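Brolholm 双格周转箱（灰色，带纵向斜隔板）

产品分类：周转与分拣容器 > 台面用分格箱
系列：Brolholm
供货：Urham 仓储用品
货号后缀：-121

概述

Brolholm 双格箱为敞口长方形箱体，按长度方向分成一窄一宽两格，用于台面上的零散件暂存、回收件初分以及小批量混装件的周转。窄格放待处理件或单据，宽格放主要物料。箱体不带盖，适合从上方取放。

本页适用于 2019 年款。旧款的隔板为直立式，与本款隔板不通用，订购备件时请核对箱底的货号后缀。

结构

箱体：灰色，整体成型，四角圆弧过渡，内壁平整，无加强筋外露。
隔板：单片，浅色，倾斜安装，底边与箱底贴合。斜面朝向宽格，小件落在隔板上会滑向箱底，不易卡在格缝处。
上沿：连续翻边，可直接作为夹持面。
底面：平底，宽格底部无凸起，扁平件可平放。

隔板固定

隔板出厂时为插入式，未与箱体粘接。轻载条件下可直接使用。若经常推拨物料，或箱内有滚动件，应在箱体两端各加一只弹簧夹。夹具不随箱供货，可选用任何开口足够的金属弹簧夹，手柄颜色不限。

安装步骤：
1. 清空两格，擦净箱底与隔板底边。
2. 将隔板从一端放入，确认斜面朝向宽格。
3. 两端对齐后下压，使底边与箱底完全接触。
4. 夹上第一只弹簧夹，检查隔板是否移位，再夹第二只。
5. 用手沿隔板全长推一遍，无松动即可投入使用。

混装使用

宽格对物料形状没有特别要求。块状件、饮料罐、卷尺一类尺寸相差较大的物品可以同格存放，取件时按先大后小的顺序较为省时。带挂钩、尖角或锐边的工具建议收好活动部分后再放入，减少对内壁的刮伤。有残液的容器应先倒空，箱体虽可水洗，隔板底缝内的积液不易擦净。

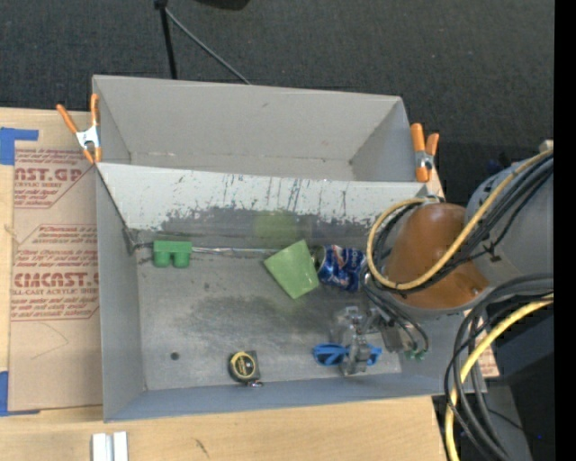
图 1　双格箱置于浅色木质台面，两端以橙色手柄弹簧夹夹持；宽格内为绿色块状件、压皱的蓝色饮料罐和卷尺。

磨损与更换

隔板属于易耗件。表面竖向划痕和深色擦痕不影响使用，仅在下列情况下需要更换：
底边缺口超过 3 毫米；
隔板弯曲，夹紧后仍无法与箱底贴合；
表层起皮，碎屑可能混入物料。

下半部颜色变深或表层磨去属于常见磨损形式，可继续使用。需要保持外观一致的场合，可将隔板上下翻转后再装一次，翻转只限一次。箱体本身一般不更换，内壁擦痕可用中性清洁剂处理，不要使用钢丝球或含磨料的膏剂。

清洁

日常用湿布擦拭。整箱冲洗时先取下弹簧夹和隔板，水温不超过 40 摄氏度，洗后倒置沥干。箱角如贴有胶带或走线，应先取下，残胶用酒精擦除，待挥发后再装隔板。弹簧夹转轴处不宜长时间浸水。

摆放要求

台面应平整，承托面不小于箱底面积。箱体不得有一端悬空。两端的弹簧夹会超出箱体上沿，并排摆放多只箱子时，须为手柄留出开合空间。带夹状态下不可叠放；不带夹且取出隔板后可以套叠。

供货与包装

单箱：箱体一只，隔板一片。
散装备件：隔板单片供应，最小起订量 40 片。
整批订购：满 1,000 只可指定箱体颜色，隔板颜色不可选。
发货地：Catonville 仓库。Rocha 仓库只发备件，不发箱体。

十二月因盘点暂停散装备件出库，整箱订单照常处理。

常用备注

旧款直立隔板不能装入本款箱体。
本款隔板装入旧款箱体后底边会留缝，不建议混用。
箱体不适用于直接接触食品的场合。
退换货时请将隔板与箱体一并寄回，弹簧夹请自行取下保留。

页面更新：2019年10月28日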